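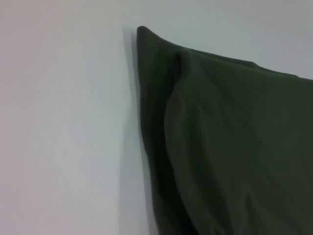
The clothing repair and reuse service in Kotel has now been open for two quarters, and this report covers the second one, up to the end of September. The work went mostly as we planned in the proposal, with one delay which I explain under Costs. We received 1,877 garments from the collection points, and most of them were simple daily clothes for adults. Dark colors are still the biggest part. Dark green, like the soft matte fabric against the pale wall, is a color that our customers ask for in autumn, and we try to keep such pieces back until the weather changes. Children's clothes are still too few. Parents seem to pass them on inside the family before they think about us.

## Sorting

In the first quarter we sorted by type of garment only. From July we sort first by the repair that is needed, and after that by type. This was the suggestion of Roos Dekker, who leads the sorting room, and it saves the menders a lot of walking between the shelves. A garment with a broken zipper now goes directly to the zipper shelf, also when it has a small hole in addition. The second fault is written on a paper tag.

We had some trouble with the tags in the beginning. The pins left marks in thin knits, so we changed to a loose cotton thread through the neck label or a buttonhole. It is slower, but we did not have complaints after the change.

## Repair

The menders finished 300 repairs in this period. The most common were open side seams, cuffs, and missing buttons. Zippers take the most time, and for cheap jackets the new zipper often costs more than the price we can ask in the shop. We agreed with the shop in Trivallow that such jackets will be offered "as they are," with a clear note about the fault. 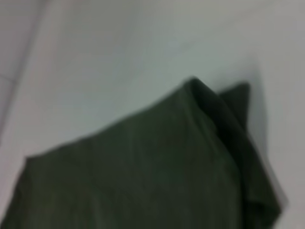 For knitted fabrics we need a different approach. The two older machines skip stitches on stretch material even with the correct needle, and the menders prefer to close these seams by hand. It gives a good result but it is not possible to do it for large quantities. In the next quarter we would like to test an overlock machine on loan from Declercq before we ask you to pay for one. They offered us a loan of six weeks, and we only pay the transport.

## Training

The evening course was full. It has four lessons:

- sewing on buttons and snaps
- closing a seam by hand and by machine
- patching knees and elbows
- folding and preparing garments for the shop

The last lesson was added after the shop told us that many pieces arrived with hard creases and had to be steamed again. We were not sure if people would come for it, but they did, and several asked for written instructions to take home. These are now being translated.

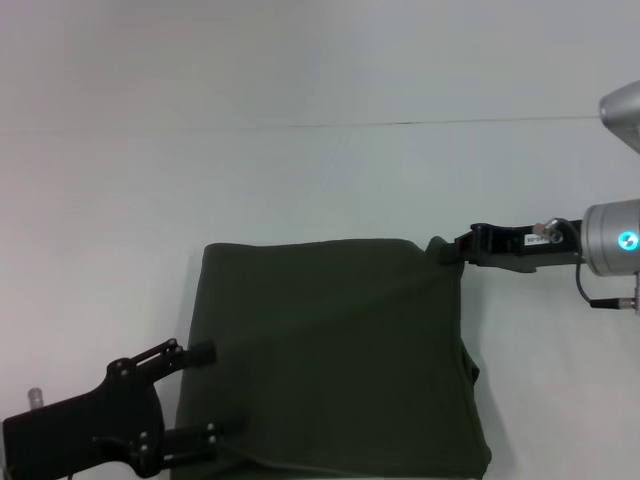

*Dark olive-green cloth on a white surface.*

## Costs

We are below the budget for materials and above it for rent. The owner of the building increased the rent in August, and the difference is 155 euros per month. I informed your office by e-mail at that time. We propose to cover it from the materials line until the end of the year, and the total amount of the grant does not change.

The delay concerns the drying cabinet. It was ordered from Stalora in June, and the delivery was moved 2 times. The supplier now promises October. Until then we continue to send wet garments to the laundry next door, and this cost is included in the table that I sent separately.

## Next quarter

We will open one more collection point, near the bus station, if the city gives permission. The application is complete and we expect the answer in November. We also want to make a special request for children's winter clothes through the schools.

I would like to ask for your decision on two points: the use of the materials line for the rent, and the moving of the final payment for the drying cabinet into the next period. For the second point I can send the letter from the supplier if you need it.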